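Filed under: Home & Workshop > Floors and Tidying

What a floor-tidying study taught me about my own floor

I have been keeping house for a long time and I thought I knew all there was to know about picking things up off a floor. Then my friend Anjana Sarkar got me reading the write-up of a project called Tiltside, in which people tidy and sweep with a pair of hand-held grippers so that a robot can later learn the job from them. It's a good deal more readable than it sounds, and I've pinched several tips from it (with thanks!).

The team gathered 1,225 recordings over the summer and finished in September. They began with 700 where each person simply did the job however they liked, and the robot trained on those did rather badly. The trouble, Fenna Meijer writes, was that everyone took a different route.
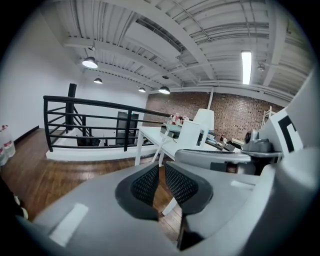

So the first tip is to choose a direction and stick to it. Start at the wall furthest from the door and work along the boards, never across them, and you won't keep going back over the bit you've done. In the second lot of recordings everybody did it that way, and the robot needed far fewer goes to get the hang of it. I tried it in my hall and was finished before the kettle boiled.

The second tip is about hands. With only two fingertips on each side you can't scoop, so the people in the study learned to come straight down on a thing, close gently, and lift before moving sideways. It works beautifully with kitchen tongs, if your back is as grumpy as mine and there are pegs under the clothes horse again.
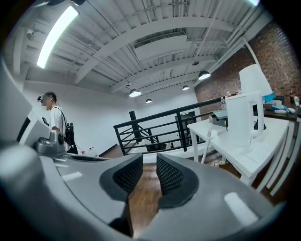 Third, do the small things before the big ones. Gerrit Verstraete compared the two orders over 626 of the recordings, and when the big things went first the little ones were missed or kicked under something. I'd always done it the other way round, feeling that a large thing gone was a large thing done, and I've had to eat my words.

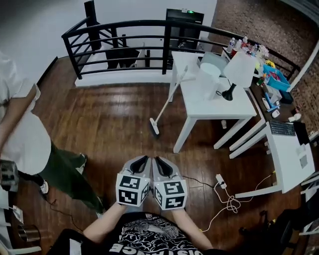
Flexes deserve a tip to themselves, as they're what catches a broom, a slipper and a robot alike. The study's advice is to deal with them before anything else is touched. A power strip on the floor with white and yellow cables coiling away from it, like the one in front of the long desk, is the sort of thing I mean: gather each cable into a loose figure of eight, tie it with a bit of old ribbon, and lift the strip up if there's a shelf to take it. Then you can sweep right up to the legs of the desk in one go.

I shall try the chapter on shelves next, once I've got the landing straight.

Tags: sweeping, clutter, cables, robots at home

You may also like
Getting candle wax out of floorboards
Iresha Gamage's tea-towel drawer
Which broom for which floor?
Four uses for old ribbon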